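**Ticket 674 – Falt-Kit „Givgate“ (Anbieter: Allix), Testgerät**
Status: offen, wartet auf Anbieter
Bearbeitet von: Gerrit Le Roux

2024-04-03, Erstmeldung

Laut Produktblatt legt das Kit Kleidung „auf jeder haushaltsüblichen Unterlage“ zusammen. Auf dem Prüftisch mag das stimmen. Auf Polstern bricht das Programm bei uns immer wieder mit „Kante nicht gefunden“ ab, meistens beim zweiten Umschlag. Firmware ist die mitgelieferte, Kalibrierung nach Handbuch, zweimal wiederholt.

Bisher probiert:

- Greifkraft auf 50 % gesenkt: Abbruch kommt später, aber er kommt
- Unterlage in der Software von „Tisch“ auf „weich“ gestellt: kein Unterschied, ich bezweifle, dass der Schalter überhaupt etwas tut
- Neustart beider Arme einzeln, dann zusammen: ohne Wirkung

Log angehängt, 1.362 Zeilen. Ab Zeile 631 wiederholt sich dieselbe Warnung zur Kontakthöhe. Das Kissen gibt nach, die Software rechnet offenbar mit einer festen Ebene.

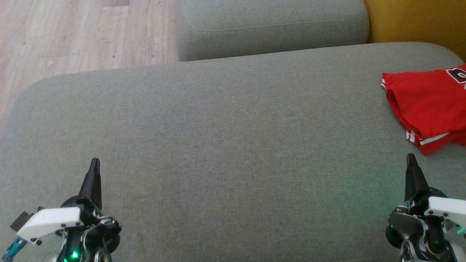

Welche Unterlagen unterstützt das Kit laut Vertrag?

Zugesagt sind Tische, Betten und Polstermöbel mit glattem Bezug; Teppich und Langflor sind ausgenommen.

Antwort Allix-Support (Evdokia Athanasiadis): Bitte das rote Trikotteil gegen ein einfarbiges Stück ohne Druck tauschen. Große Ziffern und Zierstreifen am Saum könnten die Kantenerkennung stören.

Kommentar Le Roux: Kann sein, erklärt aber die Warnung zur Kontakthöhe nicht. Mit einem unbedruckten Handtuch auf demselben grauen Polster derselbe Fehler, nur an anderer Stelle. Auf dem Tisch laufen beide Teile durch. Außerdem wirbt Allix ausdrücklich mit Sportkleidung. Wenn Aufdrucke ein Problem sind, gehört das ins Datenblatt.

Allix verweist jetzt auf das Zusatzmodul „Tirnudness“, das nachgiebige Flächen einmessen soll. Kostenpflichtig, lieferbar ab Oktober. Ich sehe nicht ein, dass wir eine zugesagte Funktion nachkaufen.

Offen:

- [ ] Schriftliche Aussage von Allix zur Kontakthöhe auf Polstern
- [ ] Leihmodul anfragen, kostenlos oder gar nicht
- [ ] Rückmeldung von Oosthuizen, ob deren Kit denselben Fehler zeigt
- [x] Log übermittelt

Kaufempfehlung bis dahin zurückgestellt.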